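Bondcombe Robotics Club, build thread for the fall project. September 24, 2024. I'll add to this as I get time between classes.

The project is block sorting. Red cubes go to the red-rimmed dish, blue cubes go to the blue-rimmed dish, and the arm has to do it from camera input with no hands on the controls. It's the same task the Grestby students set at the July meet, so we can compare notes with them.

We have one arm, which we named Pirkus. The links are printed in the school lab. The motors are hobby-grade servos, and the last joint before the gripper has more play than I'd like. We shimmed it once already. It helped a little.

The control code is on its third rewrite. First version was fixed positions typed in by hand. Second version used color detection and a lot of if statements. This one learns from recorded runs where a person drives the arm.
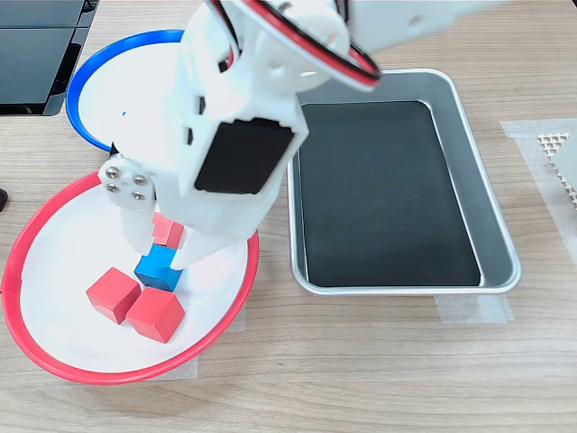 Pirkus over the red dish. Tray is to the right of it.

The cubes are cheap painted wood from a craft store. The corners are a bit rounded, so if a finger lands near an edge the cube rolls out of the grip. Most of our early failed grabs were that. Closing the fingers slower fixed more of them than any change to the code did.

Dish and tray positions matter a lot. We tape the table so everything goes back to the same spot after practice. Before we did that, someone would bump the tray, put it back an inch off, and the next batch of recordings wouldn't match the last one.

Recordings so far: 496 usable ones. We threw out 20 more from the first two weeks. In those the camera mount had sagged and the view was tilted compared to the rest.

A run counts as usable if the cube ends up in the correct dish and the driver didn't stop partway through to think. Pauses are bad. The model copies them, and then the arm just hangs there over the table. We had a version that did this on almost every cube.

For anyone who asked about drivers: everyone in the club gets a turn. The seniors wanted to do all of it because they're faster, but the trained arm came out jumpy when the data was only from them. Slower drivers gave us smoother motion — I did not expect that.

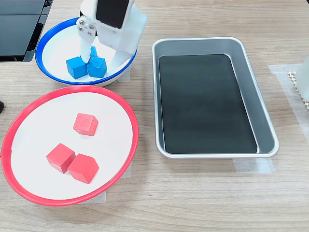

Lighting is the next problem. The lab has windows along one wall and the late afternoon sun throws the red detection off. The model doesn't use the color detection code directly anymore, but we still use it to score runs, so a bad score can mean a bad run or just a sunny day. We pull the blinds now. If you're setting up something similar, do that on day one.

We also lined the tray with a black mat. Bare metal gave us glare in the camera view and the cubes slid when a finger touched them. The mat took care of both.

Somebody asked what the training costs. Nothing so far. We run it overnight on a desktop in the lab, a machine the school was going to surplus. The last training session took 11 hours. It would be faster on something newer but we aren't in a hurry.

Parts are a different story. We've replaced two servos since the start of the semester, both in the shoulder. If you print your own links, check that the cable has slack at every joint through the full range before you run anything. Ours pulled tight at one extreme and we lost a connector that way. 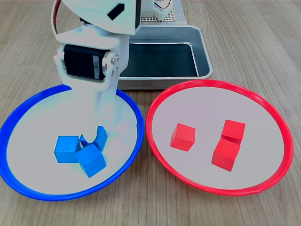 Where it stands: the arm sorts a single cube well. With several cubes in the tray it does fine until two are touching. Then it tries to grab both, or it pushes them into the corner and can't get a finger in behind them. We're recording more of those on purpose this month.

The Overgaard team told us they had the same trouble and got past it by teaching a nudge first, so the arm separates the cubes and then picks. We're going to try it. I don't know yet if it should be its own step or part of the same recording.

We meet in room 1602 right after last period. New members are fine at any time in the semester and you don't need to know how to code. Driving and resetting the table is most of the work right now anyway.

Next post will be the nudge results, if there are any. I also owe a couple of people the print settings for the fingers — I'll put those up once I find the right file.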